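Ticket 1000: Clernum trailer stops at 32 seconds
Opened 12 Sep 2022
Status: Solved

The new Clernum teaser looks fantastic, so I was itching to watch it all! On the Vestitz player it freezes at 32 seconds, right as the title music kicks in. Sound keeps going, picture doesn't. Tried two browsers and cleared the cache. Same spot every time.
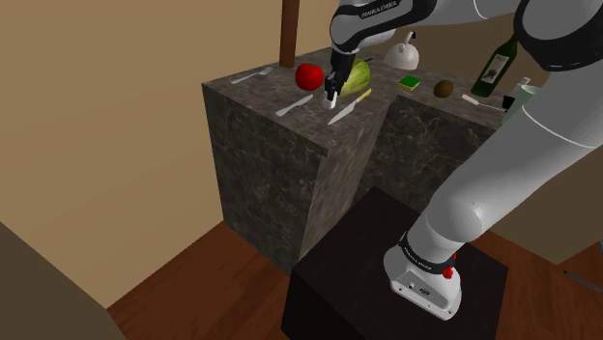

Update: switched from the 70 fps stream to the standard one and it plays to the end (and wow, that final shot!). The older Brarkus trailer from August runs fine on either setting.

Reply from Vestitz support: bad segment in the high frame rate file. Re-encoded, please reload.

Works perfectly now, thank you! Closing.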